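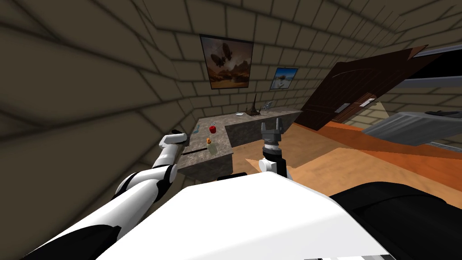 Friday Night Supper Club, notes from the February planning meeting

Filed under: Club News, Minutes
Last updated: February, 9:40 p.m.

I'm on notes again since Johanna Mayrhofer did them the last two times and her wrist is bothering her. Fair enough! We started at 7:10 on Thursday, a little late (the bridge at Pallden was down to one lane again, so half of us were sitting in the same line of cars). I read out the January notes. Johanna wanted it put on record that she did not say the lentil soup was "fine," she said it was good. Corrected, and the notes were approved.

Money. We have $2,037 in the account after paying for the hall through spring. That's up $275 from last time, nearly all of it from the pie table, and I'd like to say thank you one more time to whoever made the sour cherry, because people are still asking me. The one bill we haven't paid is the propane. I'll send the check this week.

Spring supper. This took up most of the evening and I don't think anyone was surprised. The choice was between the Budley grange and staying where we are. Budley has the bigger dining room and a real dishwasher, but they want a deposit now and we'd have to be out by nine, and you all know how we are about leaving. I was for Budley at first, I'll admit it, then I got talked around during the coffee break. We voted to stay put. Two against, and they were good sports about it.

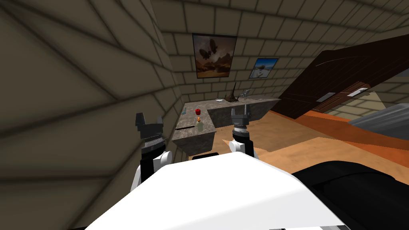

Menu came next. Roast chicken, two kinds of potatoes, the cabbage slaw with the apple in it, rolls. Somebody brought up ham and we had the ham talk all over again (too salty, too much left over, who takes the bone). No ham this year. For the people who don't eat meat we're doing the mushroom bake, a full pan this time and not a half, please, as it ran out before the second seating last spring and I felt terrible. Johanna is making her noodles if her wrist is up to it, and if not she'll stand over me while I make them, which scares me a little.

Tickets. Same price as last year. We'll hold back 20 for the door. Kids under six still eat free and we're going to print that on the ticket so there's no more arguing at the table.
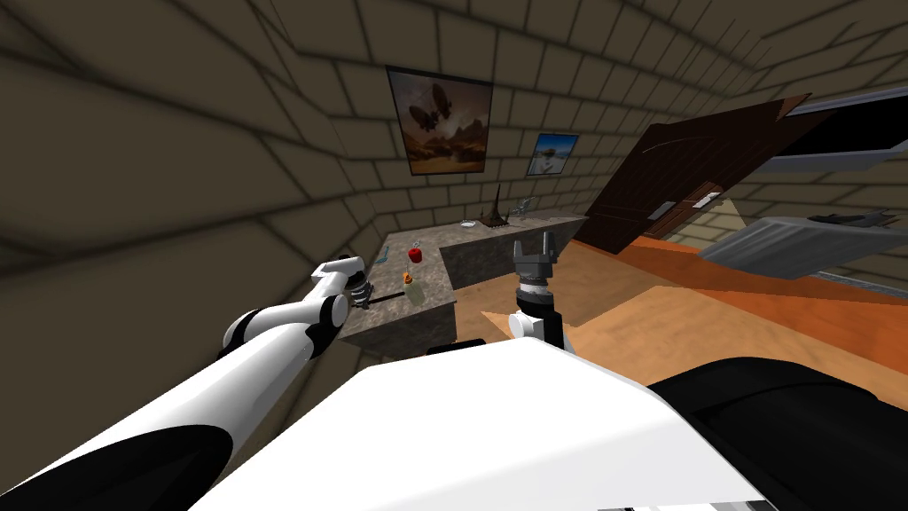 The cookbook! Suler Printing got back to us with a quote and it's better than I had hoped for. They can do the spiral binding we like, the kind that lies flat, and they need everything typed up by the end of the month. I'm still missing recipes from a lot of you. If yours says "bake until done," expect a phone call from me. We went back and forth on whether to put family names on each page and decided yes, with first names too, as there are far too many Mayrhofers in the dessert section to tell apart otherwise.

Other stuff. The big coffee urn leaks at the tap and I'm taking it home to look at the washer. The flyer that went out with the town newsletter reached some 4,000 homes, so we may get new faces. Be nice and don't put them on dishes their first night.

We wrapped up at 8:50. Next meeting is same place, same time, and I'm bringing the lemon bars. Bring your recipe cards with you.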